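Review of the Tulley Push Kit for second-year teaching
Robotics and Control, individual project report
Jaltthorpe College

1 Background

The project list for this term included one item on table-top manipulation, which asked for a review of a bought-in kit and a recommendation on whether the department should order more of them. The kit is the Tulley Push Kit. It is sold as an add-on for a small robot arm that the customer already owns, and the supplier says a class can be running it within an afternoon. The department bought one set in January and it was mounted on the bench in the Urham lab before my project began.

The second-year practicals at present use a pick-and-place exercise. Students teach the arm a few positions, it picks a part from one tray and puts it in another, and most groups finish early. The module staff wanted something where the arm has to react to what is on the table. Pushing was suggested because it needs no grasping, the tooling is cheap to replace, and the results are easy to see from across the room.

2 What is in the kit

The set is made up of:
a wooden work board with screws for fixing to a drilled table
a push rod with adaptor
a bag of coloured plastic shapes
a calibration sheet
a software licence for one bench
a recorded library of 4,000 pushes for students to train or test with
a printed guide

The price we paid was £2,000, without the arm or the camera. A bench needs both. We used the overhead camera already fitted in the lab and had no trouble with it, but the guide assumes a different mounting height and the page on camera setup was no help to us.

The push rod fits below the tool flange through the adaptor. Swapping from the lab's normal tool took me the best part of a session the first time and a few minutes after that. The adaptor has a locating pin, and if the pin is not fully home the rod sits at a slight angle. This is hard to see by eye. It shows up later as a steady sideways error in every push.

3 Method

I split the work into three stages. In the first I followed the printed guide as a student would, without asking for help, and kept notes on where I got stuck. In the second I ran a set of pushes and recorded the outcome of each. In the third I wrote a draft lab sheet and ran through it from start to finish.

A push was counted as a success if the chosen shape ended inside the target circle in the software, and no other shape had been moved out of its own start circle. The start circle rule is mine. The kit software only scores the chosen shape, so a run that sweeps half the board aside still gets full marks. I thought this would teach students the wrong thing.

Shapes were laid out by hand before each block of pushes. I tried to vary the spacing, with some layouts well spread and others where the rod had to come down between two neighbours. The software lets the user type an instruction such as "move the red star to the left", and it chooses a start point for the rod and a direction. It can also be driven directly with coordinates, which I used for the calibration checks.

Speed was left at the kit's default setting throughout. I did try the faster setting once. The cylinders fell over and I went back to the default.

4 Results

I recorded 276 pushes in all. Of these, 127 were made before I found the problem with the locating pin, so I have kept the two groups apart and would not place much weight on the first. The sideways error was in the same direction nearly every time, and the software has no check that would have warned me about it.

After the pin was seated properly the kit did what the supplier claims for well-spaced layouts. The cube was the most reliable shape. It has flat sides and goes where it is pushed, provided the rod meets the middle of a face. The cylinders moved straight if the rod was well lined up and slid off to one side if it was not. The stars were the most awkward, as the rod can catch between two points and turn the whole piece. The software treats every shape as a circle when it plans a push, and I think this explains most of the failures with the stars and the heart.

Crowded layouts were a good deal worse. The rod comes down vertically, which is sensible, but the planner leaves a fixed gap around each shape and the gap is too small for the pieces that stick out. Where two shapes stood close together the rod sometimes touched one on the way down and moved it before the push had started. A larger gap can be set in a text file. The guide does not mention this file, and I found it by looking through the install folder.

Colour detection worked well on all four colours under the ceiling lights. With the blinds open on a bright morning the yellow heart was lost against the pale wood on several occasions and the software reported that it could not find it. Closing the blinds cured it.

5 Use on the bench

The layout I ended up using for the draft lab sheet has the blue cube and the green cylinder at the back and the other shapes further forward, with the red cylinder on its own near the front left corner of the board. The blue triangle and the green star are placed with a gap between them so that students have to bring the rod down into it. This was the hardest placing that still worked often enough to be worth setting as a task.

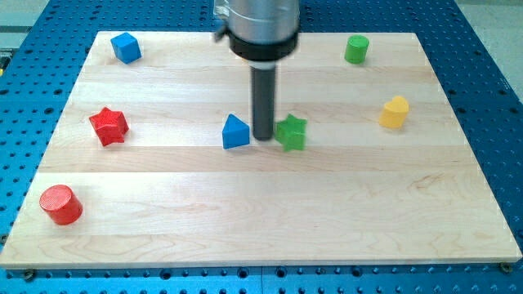 K. Agbenyega

The board is screwed down along its front edge and did not shift during the trials. I marked the start positions on a paper template, which is laid on the wood while the shapes are set out and then taken away. Pencil marks on the board itself would be quicker, but I was asked not to do this as the kit may go back on loan to another group.

The draft sheet has four tasks. Students first check the rod against the calibration sheet, then push the cube in a straight line, then move the red star without turning it, and last bring the rod down between the triangle and the green star and push one of them clear. The first task is the one I would not leave out. I went through the sheet on a Friday afternoon and it fitted into a single practical slot, though I knew the software by then and a new group will be slower.

6 Support from the supplier

I wrote to Tulley twice. The question about the locating pin got a clear reply with a drawing. The question about the planning gap was answered with a link to the same guide I already had. The licence is tied to one computer, and moving it needs an email and a wait, so a failed PC would put the bench out of use for a practical.

7 Recommendation

The kit is suitable for second-year teaching if the lab sheet includes the rod check and the larger gap setting. I would order one more set at most this year. The shapes, board and rod could be made or bought locally for much less than the asking price, and what the department is paying for is the software and the recorded library. I did not use the library beyond opening a few files, so I cannot say how good it is. A later project could look at that, and at whether a planner that knows the outline of each shape would do better with the stars.

Raw results, the draft lab sheet and the edited settings file are in the project folder on the Urham lab drive.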